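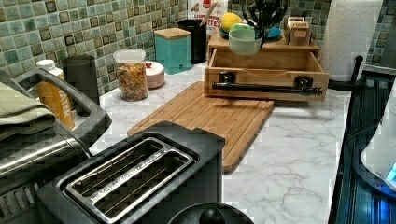 Frequently asked questions: the shared kitchen at Sakside

These answers are for the residents and guests who use the kitchen on the ground floor. I collected the questions which came most often since May. If your question is missing, please write to me and I will add it. English is my third language, so if some answer is not clear, please ask again.

Bronisława Wilczyńska, house coordinator
Last updated 29 October 2026

WHERE THINGS ARE

Which things on the counter are for everybody?

The toaster, the large bamboo cutting board, the tools in the black crock and the empty dishes are for everybody. Food in jars and canisters belongs to the person whose name is on the bottom. When there is no name, ask first in the house chat before you open it.

May I move the wooden riser?

You can move it along the counter, but please keep it close to the tiles. It holds the green bowl and the plate, and there is usually fruit next to them. If you need more space for rolling dough, take the bowl off before you lift the riser. One bowl was already broken because somebody lifted everything together.

What is the wooden box with the black bar handle for?

It is our organizer for small things which otherwise walk around the kitchen: bag clips, tea strainers, the spare peeler, rubber bands. Please do not put food inside. It may stand on the cutting board when no one is cooking, but take it off before you cut, and put it back after the board is washed and dry.

Where do I find a dish towel?

Clean towels are in the second drawer from the window. A used towel goes in the laundry bag behind the door at the end of the day.

THE TOASTER

How do I clean it?

Unplug it and let it become cold. Pull out the crumb tray, empty it in the green bin and wipe it with a damp cloth. The metal plate on the top you can wipe with a little vinegar and water, then dry it so it does not keep spots. Never put a knife or fork into the slots. If a slice is stuck, use the wooden tongs.

Can two appliances work at the same time?

Please, no. The toaster uses 800 watts and that is fine alone, but together with a big appliance on the same outlet the breaker can go off. There is another outlet beside the fridge. If the breaker goes off anyway, Rehema Tanui on the second floor has the key for the panel.

THE CUTTING BOARD

Can it go in the dishwasher?

No. Bamboo does not like long hot water and it will split. Wash it by hand with warm water and soap, both sides, and stand it on its edge to dry. Also clean the groove which goes along the edges, where the juice collects. An old toothbrush is good for this.

Is it allowed to cut meat on it?

The bamboo board is for bread, fruit and vegetables only. For meat and fish we have the plastic boards in the lower cupboard.

How often is it oiled?

Every 2 months, on cleaning day. The oil is from Gerimo and stands under the sink. Put a thin layer, leave it for the night and wipe the rest in the morning. If the board looks grey or feels rough, you can do it earlier.

COUNTER AND TILES

What can I use on the counter?

Warm water with a drop of dish soap is enough for every day. Please do not put hot pans directly on it, even for a short moment. Lemon juice, wine and beet should be wiped immediately. The spray from Dakix is for the oven only and should stay away from the counter.

And for the small tiles on the wall?

The colours of the tiles hide the splashes quite well, so it is easy to forget them. Wipe them after frying. Once in a while move the jars and canisters forward and clean behind them also.

FOOD AND STORAGE

How long can I leave my snacks or cereal on the counter?

In a jar with a good lid, as long as it is fresh. We only ask that each person keeps no more than one jar and one canister outside. Everything else goes on your shelf in the pantry.

Where do I put boxes and bottles?

Boxes of dry food may lean against the wall for a few days, but not for weeks. After cleaning day, what is still there without a name moves to the sharing shelf.

Who buys soap, sponges and oil?

It is paid from the house money. Give the receipt to Rehema, with your room number written on the back. Ogola, the shop on the corner, gives the receipt only when you ask for it.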